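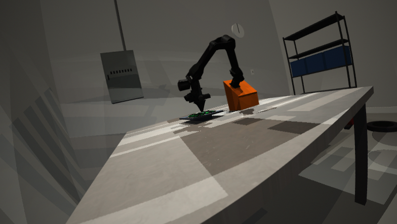
Warnorix Bench Episodes: data card and rules for contributors

Maintained by Jozefína Jurčo and Joonas Kiiskinen, Ulluvero
Last changed: 4 March 2026

What is in the set

Over 200 simulated episodes of a single arm working at a table. Each episode has a camera video, joint positions, tool position and a short text label. Nothing in this release was recorded on real hardware.

Rules for new episodes

Start every episode from the home pose. Keep the tool pointing down within 2 degrees during the final approach.

Lighting and shadows may change between episodes but not inside one. Background items stay where the scene file puts them - do not move them to get a cleaner view.

If the arm passes through a solid object at any step, mark the episode "contact_error" and leave it in. Do not trim it. Failed attempts are kept under the same rule.

Labels say what the arm was told to do, in 15 words or fewer. Please don't write the outcome in the label. It has its own field.

Review

A second person checks each batch before it is merged. Batches hold eight episodes. If one has the wrong label, the whole batch goes back.

Known problems

Contact forces from the Charvát scenes are too high and should not be used for training. The Latden scenes were exported again in December and older copies have the wrong time stamps.

Not suitable for

Safety checks on real robots, or setting speed limits near people.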